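We use cookies to remember your basket. Accept / Manage settings

Brorside Tables: your questions

By Anikó Gulyás, April
Reading time: 3 minutes

Is the pine sealed when it arrives?
Yes, one coat of clear oil. Second coat is up to you. Leave it 24 hours before you put anything on it, longer if the room's cold.

Mine's gone yellow?
Pine does that. Sunlight mostly. Move things about on the top now and then or you'll get pale patches where they stood.

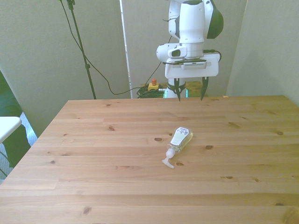 Light pine table, in use.

Can I get rings out?
Usually. Fine paper, go with the grain, wipe, re-oil. Dont use a kitchen scourer. Etelka Illés in our workshop will talk you through it if it's a bad one.

How do I clean it day to day?
Damp cloth, dry cloth. No spray polish, it stops the oil going in next time.

It wobbles.
Check the floor first, then the leg bolts. Tighten a bit at a time, all the way round. Still wobbling, ring us.

Do you deliver to Treltlow?
Yes, ground floor only. Stairs are extra, please say when you order becuase the van may only have one person.

Can I return it?
Within 24 days, unoiled and unmarked.

Sign up to our newsletter for offers and new sizes.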